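Brernance latch fault

The Brernance latch fault was a recurring failure in the Zelta, a two-armed tabletop robot built by Grevwood for sorting small hardware. It was first logged in February 2020 and is remembered chiefly for the number of bead-sized parts it put on the carpet. The name comes from Brernance, the control software in which the error was eventually found, although for most of its life the fault was blamed on everything else.

Background

The Zelta learned its handling tasks from recordings of people doing the same jobs with hand-held grippers. The standard exercise was a compartment box with a hinged lid and a front latch, which the robot was to open, fill and close. Grevwood's sales sheet called this "a solved problem." The sheet was later revised.

Training sessions were run by Mwajuma Laizer and Dimas Rahman, who recorded 1000 demonstrations for the first release. In each, one gripper steadied the box and the other worked the latch.
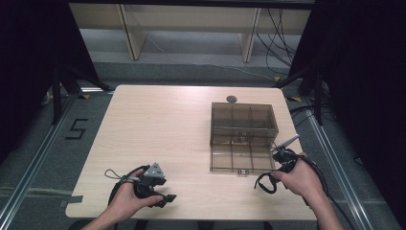

The robot copied the approach well and the stopping badly. If its fingertip slipped off the clasp, Brernance recorded the missing resistance as a successful opening and moved on to the lifting step. The arm then lifted the lid, which was still latched, and the rest of the box came with it. At a height of 9 inches the software noticed the extra weight, concluded that it was holding something it shouldn't, and let go.

The Ondieki incident

The best-known case took place at Ondieki, a repair firm that had bought a Zelta to sort watch screws. On May 25, 2020, the unit dropped a full box, reported the task complete and asked for the next one. An operator supplied it. The second box landed on the first, and the shop's stock list put the loss at 3178 screws. One operator, Darren Staniforth, received a bruised wrist while reaching under the arm, against the printed instructions.

Investigation

Grevwood first suspected the latches, then the lighting, then Staniforth. Kipchumba Laizer, reviewing the logs, found 33 earlier drops filed under "completed." His report recommended a force check before any lift and a stop whenever a hand entered the work area. Both were added in the next update. Roscoe Calloway, the product manager, described the old behavior as "optimistic."

See also: Grip force sensing; Emergency stop; Grevwood recall notices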